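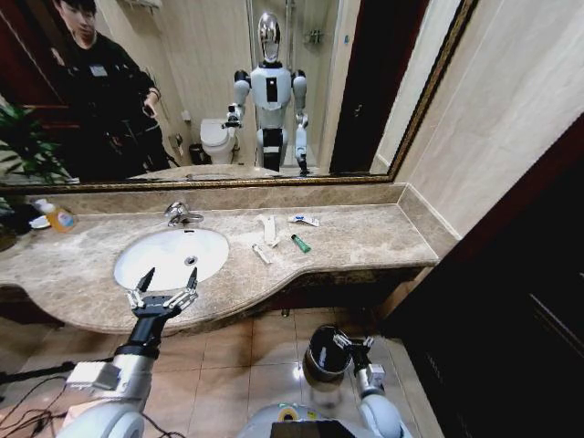

Surden supplies and maintains stone vanity tops for guest bathrooms, and most of its calls concern marble. The firm's head of maintenance spoke with us on a Wednesday between site visits in Burnley.

The first subject was cleaners. "Vinegar, lemon, anything acidic, keep it off," he said. "It etches the polish. You get a dull spot and no amount of wiping brings it back." He specifies a pH-neutral soap, diluted, and a dry cloth after.

Speckled beige stone hides marks better than white, in his view, and so gets neglected. "People see no stain and skip the sealer. We reseal every 2 years. In a busy guest bath, sooner."

Undermount sinks bring a separate problem. The cut edge of the stone is exposed around the opening, and water sits there. "Run a finger under the rim. If the silicone lifts, replace it." Curved fronts cost more to polish; he put the extra at some 50 dollars a top on the Plerkgate contract.

Soap bottles should stand on a dish or tray. Gilded mirror frames get a dry brush only, and glass cleaner goes on the cloth. "Spray the mirror and it runs down into the frame, then onto the backsplash joint."

Grabowska, the sealer Surden now uses, needs 2 thin coats. Asked how long to wait between them, he said to read the can.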